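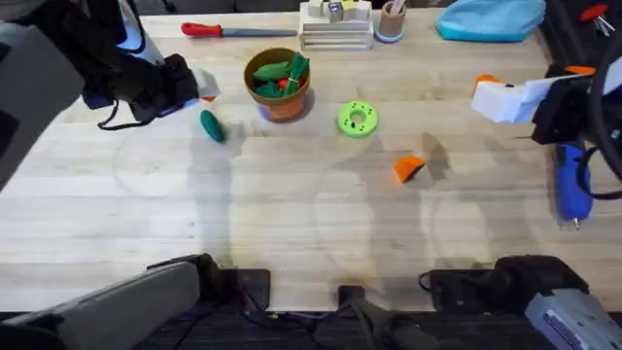
My uncle's obituary was due at the Flirkbridge paper by noon on a Tuesday in January, and I had volunteered to write it, mostly by being the last person to leave the kitchen. The first draft said he was an avid gardener. All obituaries of men over seventy say this, and I had typed it before I stopped to think. Melquiades Ledesma was not an avid gardener. A terracotta-colored pot with a toy cucumber lying across the rim and a little red toy tomato stuck down in the greens would have beaten any harvest he ever brought in. He bought seedlings every spring, set them on the back step, and went inside to watch the ball game. So "avid gardener" came out, and I was left with his name and a comma.

The paper gives you 50 words free. After that it's by the line, and a photo is $100 extra, which my mother thought was robbery until she saw the photo she wanted next to the one the funeral home had picked. We paid the hundred.

Fifty words goes fast. The name, the date, the town, and the survivors ate 49 of them, and that was with me leaving off the cousins in Ornar, who I'm told have noticed. That left one word for the man's life. I considered "stubborn." My mother considered me.

So we went long. I called around for material, figuring people would hand me stories and I'd just have to put them in order. What people hand you, on the phone, two days after a death, is adjectives. He was kind. He was generous. He was a good man, your uncle. I wrote all of these down on the back of a pharmacy receipt and looked at them, and they could have been about anyone's uncle, including a couple I don't care for.

Then Tiburcio Zepeda called me back. He worked with my uncle at the Ferraro warehouse for most of two decades and he had no adjectives at all. He told me about the time they drove a truck to deliver one sofa because the customer had been crying on the phone, and the sofa turned out to be the wrong color, and my uncle sat on it in the lady's driveway and talked her into liking green. Tiburcio laughed so hard telling me this that he had to put the phone down. I could hear him walking around his kitchen.

After that I quit asking what he was like and asked what he did. Much better. Noemí Galindo from across the street said he shoveled her walk for years and billed her for it, real invoices, a dollar each, and she paid every one and kept the receipts in a cookie tin. Anatole Caron said he owed him a ladder. I said I'd look for the ladder. (I've looked. If anybody reading this has a tall aluminum ladder with CARON painted on the side, please get in touch, he's been patient.)

My mother supplied the big number. When she had her operation in Oregon, he drove out to sit with her, because he didn't trust planes and didn't trust the hospital either. She wrote the mileage down off his odometer when he pulled in: 2,226. He stayed four days, criticized the soup, and drove home. She's had that number on a slip of paper in her wallet ever since and she read it to me like a phone number.

It went in. The sofa went in. I had a fight with myself over the invoices and they went in too. My mother read the whole thing at the table with her glasses pushed up, which means she wasn't reading it so much as holding it – and then she pulled them down and read it properly and said there were two mistakes. I'd misspelled Restico, where he was born, and I'd said he "passed peacefully." He died arguing with a nurse about the thermostat. I changed it to "died at home," and she said that was fine, he'd won anyway, it was set at seventy-four.

Fulvio Testa, who handles the notices at the paper, called at 11:40 to ask if I really meant to include the green sofa. I said I did. He said it added three lines. I said I knew. There was a pause, and he said his own father's had run the standard length and he'd always thought it was a little short, and then he read me my total, with tax.

A few people stopped me at the service to say it sounded like him. One woman I'd never met told me she was the sofa lady's daughter and that the sofa is still in the family, in a basement now. She offered to send me a picture of it. I gave her my address twice, to be safe, and the cousins from Ornar stood right behind her the whole time, waiting their turn.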